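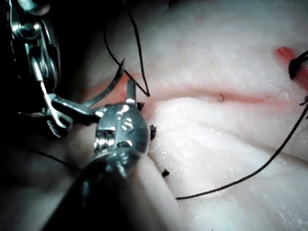

Istumari Institute Reports Suturing Method That Learns From Corrections

3rd January

Researchers at the Istumari Institute for Surgical Engineering have published results from a study of robotic suturing in which the control software learns mainly from the moments when a human operator steps in to correct it. The work was carried out on synthetic tissue pads with a two-instrument surgical robot and a curved needle. No patients or animals were involved.

The study was led by Dr. Bontu Yilma of the institute's Dexterous Systems Laboratory, together with Hubert Olszewski and Pavithra Pinto. Technical support came from the Czarnecka Workshop, which prepared the test pads and maintained the instruments.

Most earlier work at the laboratory trained its software on complete demonstrations. An operator would place a full row of stitches by remote control, and the software would try to copy the whole sequence. According to the paper, this approach gave good results for driving the needle through the pad but poor results for the short steps in between, when the needle is released by one instrument and picked up again by the other. Small errors in the angle of the needle at that point were often carried into the next stitch.

Under the new method, named Jolik, the software begins with a limited set of full demonstrations and then attempts the task under supervision. The operator keeps both hands on the controls and may take over at any time. Each takeover is stored along with the camera images and instrument positions from the seconds before it, and these short segments are given greater weight in the next round of training.

The team collected 1,114 such segments during the project. A further 294 stitches were set aside for testing and were not used in training. The paper reports that operators stepped in less often after each of the 3 rounds of training, with the largest drop seen in needle handovers. Knot tying improved only slightly.

"The corrections tell us where the software is weak, and they show it what a skilled person would do from that exact position," Dr. Yilma said. "A clean demonstration rarely passes through those positions, so it has little to teach about them."

The authors note several limits. Loose thread remains difficult for the system to track, particularly when it lies close to an instrument or in its shadow. Bright reflections from the metal parts also reduced the accuracy of the needle position estimate. All of the pads came from a single material batch, and the paper makes no claim about performance on living tissue.

Majdi Awwad, who heads the institute's research office, said the laboratory will continue the work for 2 more years under the existing Zundard Fund grant. The next phase will use pads of differing stiffness and will include operators with less experience at the controls.

The training segments and test records will be made available to other research groups in July. Requests for access should be sent to Roman Sobczak, data manager, through the institute's research office.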